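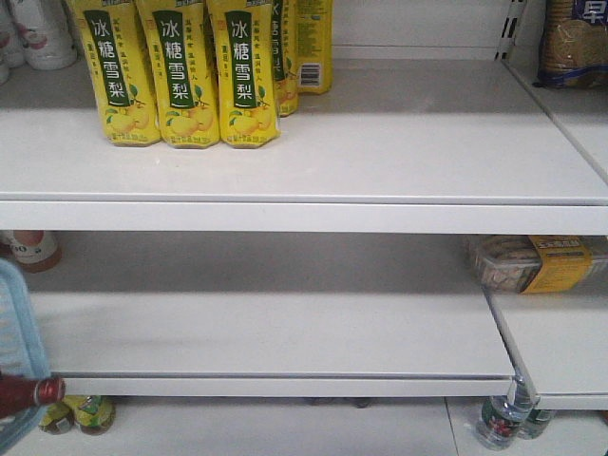 According to Higinio Cárdenas, the sweetened pear drinks of East Asia began in the kitchen, as something simmered for a sore throat, and the bottled versions "still trade on that memory." His view is widely repeated in writing on the subject, although pear desserts were also eaten for pleasure long before they were bottled.

**Rock sugar pear** (Chinese: 冰糖雪梨, *bīngtáng xuělí*) is a Chinese preparation of pears cooked with water and rock sugar. The name covers a steamed whole fruit, a thin sweet soup, and a commercial soft drink. The last two characters mean "snow pear," a name used for several pale-fleshed pears with crisp, juicy fruit.

## Preparation

In the soup form, the pears are cored, cut into chunks, and simmered with rock sugar until the flesh turns soft and slightly clear. Some cooks leave the peel on. Common additions include:

- dried jujubes
- goji berries
- white fungus, which thickens the liquid
- lily bulb

The steamed form uses a single pear. The top is sliced off and kept as a lid, the core is scooped out, and the hollow is filled with rock sugar and a little water. The pear then stands in a bowl over boiling water and is eaten with a spoon, together with the syrup that collects around it.

Rock sugar is made by letting a concentrated sugar solution form large crystals. White sugar can replace it, but many cooks find the result sharper.

## Traditional use

In Chinese food tradition, pears are considered cooling and moistening. The soup is associated with autumn, when the air in northern China turns dry, and is given to people with a cough or a hoarse voice. Warm, sweet liquids can soothe the throat for a while, but the dish isn't a treatment for infection.

## Bottled drinks

Ready-to-drink versions are sold in plastic bottles and cartons, usually chilled. They are generally thinner than homemade soup and contain no pieces of fruit. Recipes differ between makers: most combine water, sugar, and pear juice or concentrate, and some add acid or flavoring. Labels often show whole pears, with the name of the drink in large characters.

## Outside China

Small producers elsewhere have adapted the drink. Winon, a bottler in the town of Flokmont, introduced a lightly sweetened version in May, first in a batch of 865 bottles — later batches used less sugar. The Sumampouw café serves the steamed form with ginger.

## See also

- Pear nectar
- Tong sui
- White fungus soup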